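## Who we are

Dusby is a small test house for robot grippers. We compare fingers, cameras and controllers for companies that want to know what they are buying before they sign. Zoltán Dudás and Tassanee Khamphan started the work with 2 grippers and one long table. Last year we finished 2,392 trials.

Most of our work now is with cloth. Cloth is difficult, it changes shape every time you touch it, so a finger that is good with boxes can be very poor with a towel.
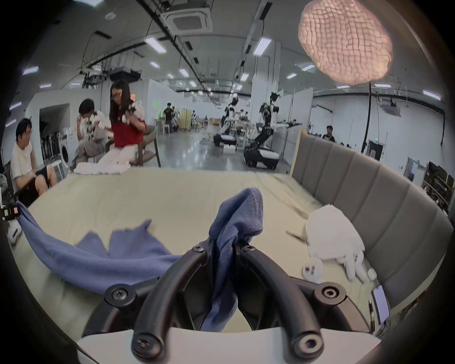
Faizal Ong wrote to us in July that a towel is too easy, and that we should test with fitted sheets if we want to see a finger fail. We took his advice in part. Sheets are in the plan, but towels stay, for they let us compare with our older results.

### How we test

Each finger set gets 30 picks per item with the same operator, then 30 more with a different one. Ottó Veres keeps the logs and checks camera timing against the controller. We report the failed picks also.

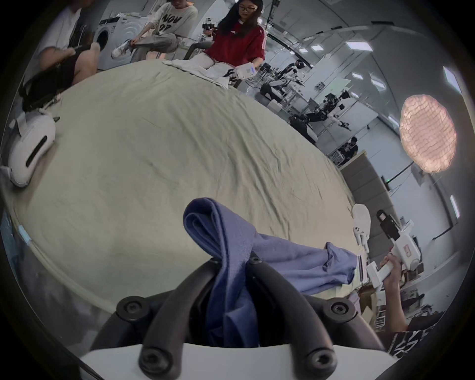
Our newest comparison is called Matano, and it asks how finger shape changes the grip on thin fabric. The curved black fingers are the ones in it now. A garment folded over on itself, with one end trailing to the side, is the kind of start position we like to use. The flat fingers come next, and we will publish both tables together.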